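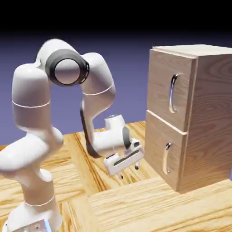 Drawer task in sim, what counts as a success?

Posted by paucar_bench

I'm writing the evaluation rules for our drawer opening task and going in circles. Arm starts with the gripper open near the lower drawer, both drawers closed, policy has to pull the lower one. We ran 234 episodes over the weekend and two of us scored them differently! I pass anything where the drawer moves. My labmate wants it held open at the end. Is there a usual rule? And do you throw out runs where it grabs the top handle?

skinholm_sim

Write the rule down before you run anything, then don't touch it. Ours is: drawer past a set joint position, and still past it when the episode ends at 800 steps. "It moved" is too soft -- a bump can do that. Top handle grabs are failures, full stop. Keep them in the count or your numbers mean nothing to anybody else. Also publish your seeds, and use at least 3 per policy (we do 6 now, after one very lucky seed embarrassed us on a Sunday night).

Reko

Agree with most of that. I'd log peak contact force too and report it next to the success rate. Sim lets you yank on a handle in ways you'd never allow on a real arm, so we flag anything over the limit we'd set on hardware.

zorville22

we just watch the videos and vote lol. works ok for us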